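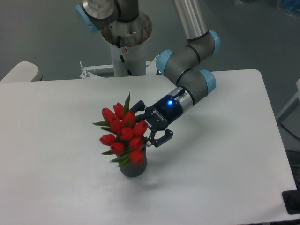 Search this site Search Enter keywords... Go

We use cookies to remember your settings and to see which pages get read. Accept all Manage choices

Tranness Savers' Club
Minutes of the winter members' meeting, held by video call on November 28, 2020

In the chair: Audrey-Anne Wong
Also speaking: Zixuan Hao, Jhonatan Grajales, Saimi Pitkänen
Minutes: Frauke Ehlers
Apologies were received from several members who had trouble with the link. A fresh one will be sent out next time, and the evening before instead of ten minutes before, which was my fault and I am sorry.

1. Welcome
Audrey-Anne welcomed everybody, and in particular those who joined the club over the summer and had not been to a meeting before. She said how nice it was to see so many faces, even in little boxes, and thanked members for going on sending in codes and offers through a year when most of us have had rather less to spend them on. The minutes of the last meeting were agreed, with one correction: the discount at the garden centre was for pensioners on any weekday morning, and did not include the café.

2. Varow ferry vouchers
This took up the largest part of the evening, as expected. The club's group offer with Varow was 2 foot-passenger returns for the price of one, and 234 of these vouchers were sent out to members. Most have not been used, for reasons we all know. Jhonatan has been writing back and forth to Varow since the crossings were cut back and was able to bring some good news. Any voucher from our batch can now be used until the end of April. After that they will lapse, and Varow has said quite firmly that there will be no second extension.

There was a long and friendly discussion about what happens if crossings are cancelled again before then. Jhonatan's understanding is that a voucher already turned into a booking would be returned to the member as a credit in their own name, but he would like to see that in writing and has asked for it. Saimi wondered whether a voucher could be passed on to a neighbour or a grown-up child. It can, so long as it has not yet been typed into the booking page. Please do not sell them on. We promised Varow we wouldn't, and it would be a great pity to lose the arrangement over a few pounds.

Action: Jhonatan to get the credit terms in writing and post them on the offers page.

3. Aaltonen winter code
Saimi reported that Aaltonen has again given us a code for coats, boots and bedding. It takes 16 per cent off and works on sale items too, which it did not last year, and there was a small cheer at this. Delivery is extra on smaller orders. Two members said that the code had been refused when they tried it. Saimi asked them to stay on after the meeting, and I am pleased to add that the trouble was a space copied in at the end. It is safer to type it by hand.

Members were reminded, kindly, that the code is for the club and should not be put up on the big public voucher sites.

Action: Saimi to add a line about the stray space.

4. Udau cashback
Zixuan has been trying out Udau on his own shopping and gave us a very thorough account of it, with a spreadsheet. His feeling is that it is fair enough for people who already shop online every week, but that the money is slow to arrive and cannot be taken out until there are 300 points in the pot. He also found it easy to lose the cashback altogether by using a voucher code on the same order. Several members had been caught out in the same way.

It was agreed that the club would not recommend Udau for now, though anybody who likes it is of course welcome to carry on. Zixuan offered to look at it again in the spring and was thanked warmly for his patience.

5. Tidying up the offers page
Audrey-Anne said that expired codes were staying up far too long and making the page a chore to read. After some talk it was agreed to move anything out of date into a separate list at the bottom, where people can still look up what was on offer in past years. Anyone posting a code is asked to put the end date first, then the shop, then the small print.

6. Any other business
A member asked whether we might approach the swimming baths about a family ticket once they are open on normal hours. Audrey-Anne will telephone them. There was a question about railcards, held over as we were running late.

The meeting closed with thanks to all. The next will be in April, again by video unless members hear otherwise.

F. Ehlers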